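Home | Services | Equipment Loan | FAQ | Contact

Cable and Small Parts Lending: Frequently Asked Questions

Ormsby Media Store, Drestinlow Learning Center

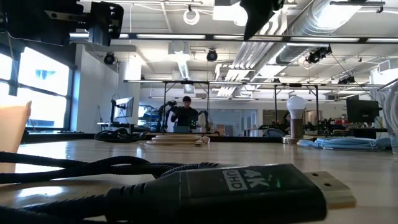
The Media Store lends cables, adapters, and small electrical parts to staff, enrolled students, and registered community groups. Please read the answers on this page before submitting a request.

Who may borrow?
Any person with a current Drestinlow card. Community groups must name one responsible borrower. Registration is handled by Coralie Wihongi at the front counter and takes effect the same day.

What can be borrowed?
HDMI cables in several lengths, network cables, USB charging cables, extension cords, and light bulbs for the desk lamps in the study rooms. The catalog currently lists 3,026 items. Projectors and speakers are booked through Room Services and do not appear in it.

Will any HDMI cable carry a 4K picture?
Not every cable in the store will do so at full quality. Look for the marking on the connector housing, which on many cables reads "4K" or "4K UHD." If a cable has no marking, ask at the counter and staff will check the catalog entry. The display and the player must also support 4K.

How long is the loan period?
Nine days for cables and adapters. One renewal is allowed if no other borrower has placed a hold. Bulbs are issued permanently and need not be returned unless they fail.

How should cables be coiled for return?
Coil each cable in loose, even loops, following its natural curve. Do not wrap it around the hand and elbow, and do not bend it sharply where it meets the connector. Thick braided cables need wider loops than thin ones. Secure the bundle with the tie supplied — rubber bands and adhesive tape are not accepted.

May several cables be returned in one container?
Yes, provided each cable is coiled and tied separately. Tangled returns are set aside and remain on the borrower's record until they have been sorted.

What if a connector is bent or a cable is damaged?
Stop using it and report the fault to Keith Hoani, quoting the catalog number on the tag. Do not attempt a repair. Normal wear is not charged.

How are bulbs to be returned if faulty?
Allow the bulb to cool, place it upright in its carton, and hand it to a member of staff. Bulbs must not be left in the return bin.

Are donations accepted?
Working cables are accepted until the end of December. Tamsin Ngata reviews all donated items before they enter the catalog.

Contact: Media Store counter, extension 1429 | © Drestinlow Learning Center | Back to top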